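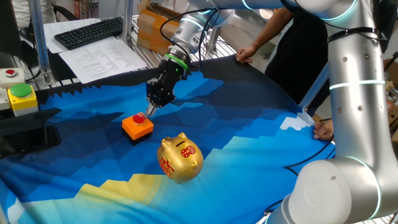 Kheri Waweru thinks the sourdough rye is rising too fast because we feed the starter at noon and then park it next to the proofer, and I'm now fairly sure that's right. Moved it to the low shelf by the door. What a difference already!

Notebook, November, bread bench

Batch 11. Rye from Witkowska, the coarse one, 1120 g, with 199 g of starter taken at its peak (domed, smelling of green apples, lovely). Salt held back until after the first rest. The dough felt tighter than batch 10 and came off the scraper in one piece, so I didn't add the extra flour Sarahí had penciled in.

Left it covered until 3 pm. Small bubbles all along the side of the tub, none of those big lazy ones on top.

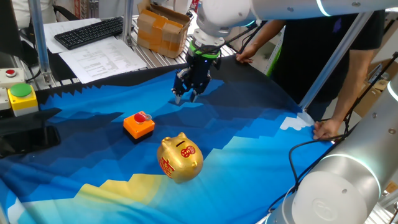
Bake

Two loaves in tins, one free-standing. Lid on for the first half, then off. The free-standing loaf spread a bit but the crust crackled like mad on the rack, and I stood there listening to it far too long. Eliécer wants caraway next time. I'd go for fennel, lightly crushed, and I'm happy to split the dough so we can try both.
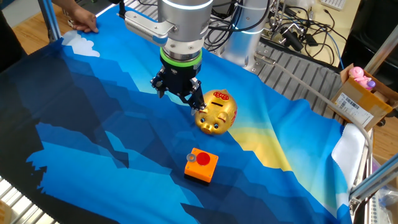 Whichever seed we use, it goes in with the salt, and the tins need more butter in the corners. Jaqueline is slicing tomorrow morning, please leave one tin loaf whole for her. Still to do: order rye, wash the linen, label the spare starter.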